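Ticket 1043 - Ratico wallet, balance missing after restore
Status: waiting on customer

Customer restored the wallet on a new phone using the 12-word phrase. App opened with a zero balance. Expected 500 Condori tokens.

Checked the public address on the Lirkitlow explorer. Tokens are still there, no outgoing transfers. Last incoming is in block 206.

Asked for the app version and account list. Customer has 5 accounts on the old phone, only the first shows on the new one. Told them to add the others by hand under Accounts - same phrase, no new one needed.

Reminded them we never ask for the phrase, and to turn off cloud backup for the app.

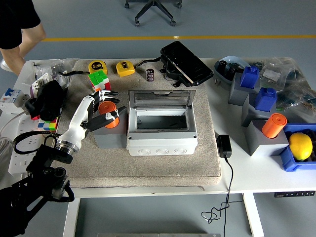 Customer added accounts 2 and 3, still zero. Asked them to go on to 4 and 5 and switch the network to Jorkeck before refreshing.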